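Storent Support – Ticket history
Subject: Gripper stops responding partway through visitor demo
Product: hand-held gripper, two-finger
Site: Ibarra showroom, bedroom area
Priority: raised from normal to high
Status: closed

Opened by customer

We have an open day coming up in September and we are running practice demos in the bedroom area. The gripper works for a while and then the fingers stop following the trigger. The recording side also drops out at the same time. The display on the base station shows error 425. If we let go of the trigger, wait, and power cycle, it comes back, but that is too long with visitors standing there. It has happened on both practice days.

The demo is simple. A visitor picks up a soft item from the bed, holds it for a few seconds, and puts it down. Then the next visitor takes over.

Support reply

Thanks for the report. Error 425 means the base station lost position data from the fingers for longer than it allows. The usual causes are the cable, a loose connector at the housing, or a finger that has been pushed past its closed position. Please send:

– the firmware version from the settings page
– the log file from the last session that failed
– which item was being held when it stopped
– whether the cable was hanging free or resting on something

Please do not open the housing.

Customer reply

Firmware is 4.20. Log attached. The item was a fabric bag both times I was watching. We also use a folded towel and a small box and I have not seen it fail on those, but we do the bag the most because visitors like it. The cable runs over the side of the bed and people do lean on it.

Support reply

Log received. There are 4 dropouts in it. All of them start while the fingers are closed and the closing force is at its upper limit. There is no sign of a power problem, and the battery reading is steady the whole way through.

Please try the following, in this order, and write down what happens after each one.

Step 1. Power off. Unplug the cable at both ends, check the pins, and plug it back in until it clicks. Tape the cable down where it leaves the bed.

Step 2. Run the finger calibration with nothing between the fingers. Settings, Maintenance, Calibrate. Let it finish all the way. If it ends early, note the number on the screen.

Step 3. Do 20 open and close cycles with nothing in the fingers.

Step 4. Do 20 picks with the small box.

Step 5. Do 20 picks with the bag.

If it fails at step 3, stop there and tell us.

Customer reply

Step 1 done. One end of the cable was not fully in. Taped it down.

Step 2 done, finished normally.

Step 3, no errors.

Step 4, no errors.

Step 5, error 425 on the ninth pick and again on the sixteenth. So the cable was not all of it. On the ninth one the person doing it was squeezing hard. I asked afterward and they said they could not feel when they had hold of the bag, so they kept pulling the trigger.

Support reply

That fits the log. With a stiff item the fingers stop when they meet it. With something this soft they keep going, and the force climbs to the limit without the fingers ever settling. The firmware you have reads that as lost position. The Drirunus 4 profile handles soft items differently and is a free download from your account page.

Could you also send a photo of how the bag is normally held? Where the pads sit makes a difference.

Customer reply

Installing the profile now. Photo of a pick below, same bag and same bed we use for the demo. 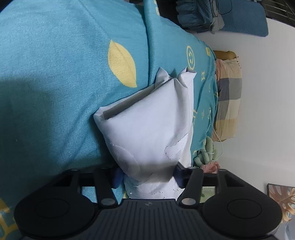

Attachment 2: bag held at the lower end, one pad on each side

Support reply

Thank you. The pads are on opposite sides of the bag, so the approach is fine. The bag is pinched in quite far at that point. After installing the profile, set the force limit to 3,000 on the Soft Items page. The default is higher and is meant for the Dramer test blocks. Then repeat step 5 only.

Leave the calibration as it is. It does not need to be run again after a profile change.

Customer reply

Profile installed, limit set to 3,000. Did step 5 twice. No errors in either run. The second run was done by someone who had not used the gripper before, and I told them to squeeze as much as they liked.

The bag slipped out once when it was picked up by the very end. We can live with that. I will ask whoever runs the demo to tell visitors to take a bit more of the fabric.

One question. Does the limit stay set after a restart? We switch everything off overnight.

Support reply

Yes, it is saved with the profile. If you change to a different profile and back, check the Soft Items page again, as switching does reset it.

Please keep the cable taped during the open day. The loose end you found in step 1 may have been behind some of the earlier dropouts and we cannot separate the two from the log.

Customer reply

Checked this morning at 9:40 after a full shutdown. Still at 3,000. Fine to close.

Ticket closed by support. Resolution: cable reseated, Drirunus 4 profile installed, force limit lowered.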